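Chapter 8
Planning and Paying for a Small Packing Cell

What this chapter covers

By the end of this chapter you should be able to write a one-page equipment brief, separate the purchase price of a robot arm from the cost of owning it, build a simple three-year budget, and read a supplier's quote closely enough to find what has been left out. You will need the throughput sheet you filled in for Chapter 7. The worked figures are in dollars and leave out tax.

8.1 Start with the items

Most first-time buyers begin with the arm. They compare reach, payload and price, pick a model, and then look for work it can do. The order should be reversed. An arm is chosen last, after the items, the containers and the bench have been written down.

The running case in this chapter is Fondo, a mail-order business that sends out household goods in cardboard cartons. Fondo packs at a single bench and wants one arm to take over the simplest orders. Its manager asked two suppliers, Wernora and Jomemau, for quotes. The quotes could not be compared. One included the gripper, the stand and two days of training. The other covered the arm and its controller and nothing else. Neither supplier had been told what would be packed.

The fault lay with the request. A supplier can only price what the buyer describes, and Fondo had asked for "a robot for packing".
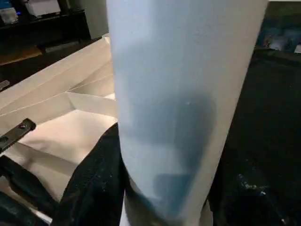
An equipment brief lists every item the cell must handle, with its size, weight, surface and the container it goes into. For each item, record the largest and smallest dimension across which it can be held, because this sets how far the gripper has to open. Shape and finish matter as much as weight. A tall cylinder with a smooth, frosted wall, standing right beside an open white carton, asks for different fingers from a flat packet of the same mass, and a flat metal bar finger may need a pad or a shaped tip before it holds a curved side well. The flaps go in the brief too. A flap that folds inward takes up room the fingers may need, and the supplier should be told whether flaps will be held back, taped down or left alone.

Lighting is often missed. If the cell will use a camera, note the colour of the bench, the containers and the items. Pale goods against pale board and dark goods against dark cloth can both be hard to pick out, and a lamp or a change of bench cover costs far less than a better camera.

8.2 Purchase price and cost of ownership

The purchase price is what appears on the invoice for the equipment. The cost of ownership adds everything the buyer will spend to get the cell running and keep it running. For a small cell, the usual headings are:

Arm and controller
Gripper, fingers and spare finger pads
Camera, mounts and lighting
Stand or bench, including floor fixings
Guarding and the risk assessment
Installation and programming
Staff training
Service, spare parts and software fees
Floor space and power

Guarding should never be carried as an optional line. Even an arm sold as safe to work beside has to be assessed with its gripper fitted and with the real items in place. If the assessment calls for a fence or a scanner, the money must already be in the budget.

Staff time is the heading most often left blank. Fondo's first draft gave it nothing at all. After talking to its packers, the business allowed 59 hours in the first year for training, test runs and clearing faults.

8.3 A worked line: gripper fingers

Fondo expects to replace its finger pads regularly. A set of pads costs $49, and the plan allows for 8 sets a year. The yearly cost is 8 × $49 = $392, or $1176 over three years.

The gripper body is quoted separately at $1754. Adding three years of pads brings the gripper line to $2930. A buyer who budgeted only for the body would be short by $1176 on this line alone, and the shortfall would arrive in small amounts that are easy to overlook.

Carry out the same working for every part that wears. Ask the supplier for the expected life of each one in writing, and ask what the figure was based on. A life measured on clean plastic blocks says little about dusty cartons.

8.4 Trial before purchase

Where possible, pay for a trial. Fondo sent a crate of its own stock and cartons to Evangelista, an integrator that charges a fixed fee and takes the fee off the price if an order follows. A useful trial has its pass mark agreed beforehand, uses stock straight from the shelf, and includes the awkward items as well as the easy ones. Ask for the full record of attempts, including those that failed.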